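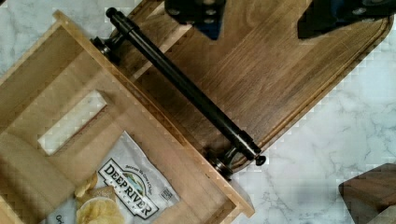 According to one reader, I have no right to complain about the new Sokdale shoe, on the grounds that I bought a pair. The reader wrote in after my May column and made the point in a single line, with a link to my own post. Fair enough. I bought the shoe. I'd like to complain about it anyway.

For anyone who missed it, Sokdale is the sneaker company that made the shoe half my middle school wore, and Drinine is the snack cake the other half ate for lunch. Somebody in an office put those two facts side by side, and now there's a low-top in frosting pink with the Drinine squiggle down the heel. It costs $125. The cakes, when I was a kid, came 2 to a pack and cost whatever was in my coat pocket.

I don't mind nostalgia. I own a denim jacket older than most of my coworkers. What bugs me is how little effort goes into selling it back to me. The shoe is a good shoe because it was a good shoe the first time. The squiggle was added, the box was made to look like a cake box, and that was the end of the design process as far as I can tell.

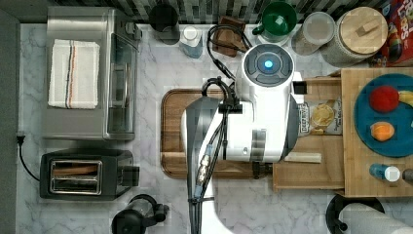
*Photo: Flikeveck staff*

The first few of these team-ups had some sense behind them. A skate shoe and a record label, sure - the same kids were standing in the same parking lots. You could look at the thing and guess who it was for. Now I get a press release every morning and the pairings read like they were drawn from a hat. Ung, which makes perfectly decent backpacks, has done six since winter. One was with a brand of mattress. I've looked at that backpack for a long time and I still couldn't tell you which part is the mattress.

And they all sell out. The pink Sokdales came in a run of 3,000 pairs and were gone before I'd found my glasses, so the pair I have came from a reseller, at a price I'm not going to put in writing with my spouse on the mailing list.

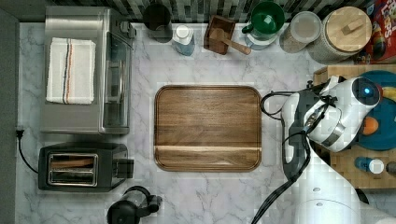
**FILED UNDER: Style / Sneakers / Opinion**

So who's wearing them? I've had mine on twice. Both times I walked like a man carrying soup. A shoe that was built to be dragged across concrete now lives on a shelf in its cake box, and I dust it.

My modest request to Sokdale is to bring back the plain one. White, gum sole, the stiff tongue that chewed up your ankle for the first week. No partner, no squiggle, no countdown clock on the website. Make plenty and leave them in the store until I get around to it.

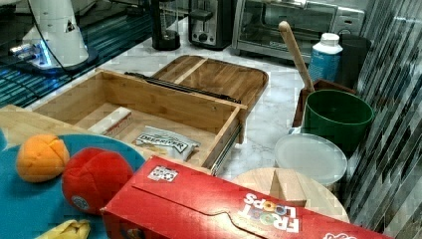
They did bring back the plain one, another reader tells me, and it sat on the clearance rack for a year because people like me were in line for the pink. I checked, and the reader is right. I'd have bought a pair, too, but they never sent me an email about it.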